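Fososton puts two-armed robots on its returns benches, moves seven people to repair and inspection

Fososton, which handles returned electronics for retailers and repair shops, has started using two-armed robots for part of the sorting work at its Tichý site. The first bench went over to the new way of working in January. A second is being set up now.

The robots take on the first stage of a return: picking up small boxed goods and loose parts, turning them so that a label can be read, and passing them on to the right tray. Until this year all of that was done by hand, by people standing at the benches for most of a shift.

Seven employees have moved off the sorting benches as a result. All seven are still with the company. Five now work in repair and inspection, which had been short of staff, and two look after the robots. No jobs were cut, and the pay grade for the two robot posts is one step above the old sorting grade.

"Sorting was the job people asked to get out of," said Otakar Slanina, who runs operations at Tichý. "It's hard on the wrists and the shoulders, and after four hours you stop reading the labels properly. We had good people there who wanted to be fixing things."

The program is called Clumero. It covers the robots, the benches they work at and the training that goes with them. The software that tells the hands how to approach an item is called Skuva and was developed with input from the sorting staff, who spent several weeks showing the engineers how they handle awkward packages.

Small items on a white bench, between the two robot hands:
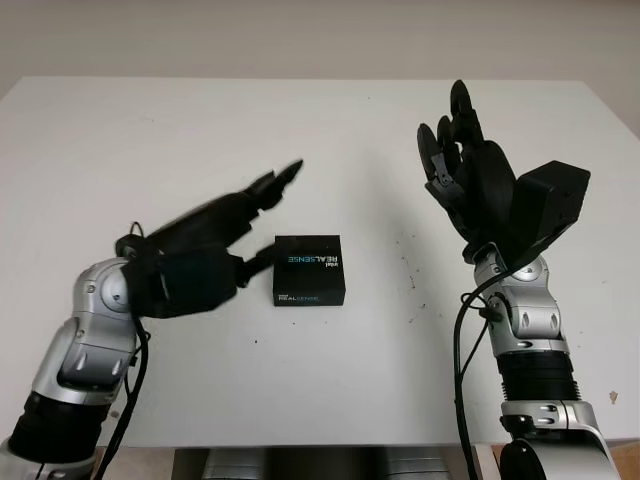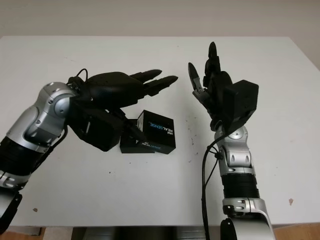
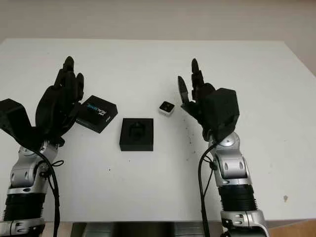 Fososton chose hands with fingers over suction cups after trying both. Suction was faster on flat cartons but did poorly with open packaging, odd shapes and anything with a loose lid, and returns are full of all three. The hands are slower. The company says it can live with that, as the benches are not where returns get held up.

A total of 819 different products are on the list that Clumero is meant to handle in its first year. Anything not on the list still goes to a person. So does anything with a damaged battery, anything with glass, and any box that has been taped shut by the customer. Those rules were written by the sorting team and can only be changed with their agreement.

Shifts have changed too. Under the old rota, sorters worked a full shift at one bench. Now the people who remain in sorting switch tasks every two hours, between hand sorting, checking the robots' trays and booking items into the system. The night sorting shift, which was never popular, has been dropped. Work that used to be done at night is now left for the 6 a.m. start.

Some employees had doubts, and some still do. At meetings before the start, the main questions were about speed targets and whether the robots would be used to measure the people next to them. The company has put in writing that bench data will not be used to set individual targets. It has also agreed to review staffing with employees after 10 months, before any decision on further benches.

"I'm not going to say everyone loves it," Slanina said. "The first weeks were slow, and people had to go and help the thing more often than we'd planned. If you've been told a machine is coming to make your day easier and then you spend the day waiting on it, you're annoyed. I would be."

Training for the robot posts takes 10 days and is done on site during paid hours. It covers starting and stopping the arms, changing the work setup, cleaning, and what to do when an item is dropped or held wrongly. No programming is needed. Employees who move to repair and inspection get a longer course - six weeks, with an experienced technician alongside them for the whole of it. Two more places on that course will open in the spring, and sorting staff will get first call on them.

Fososton has no plans at present to use the robots in repair or in packing. Repair needs too much judgment, the company says, and the packing line was rebuilt only recently.

Retail customers will not need to change how they send returns. Labels, drop-off times and account contacts all stay the same.

Questions about Clumero can be sent to the Fososton press office. Site visits for customers can be arranged through their usual account contact.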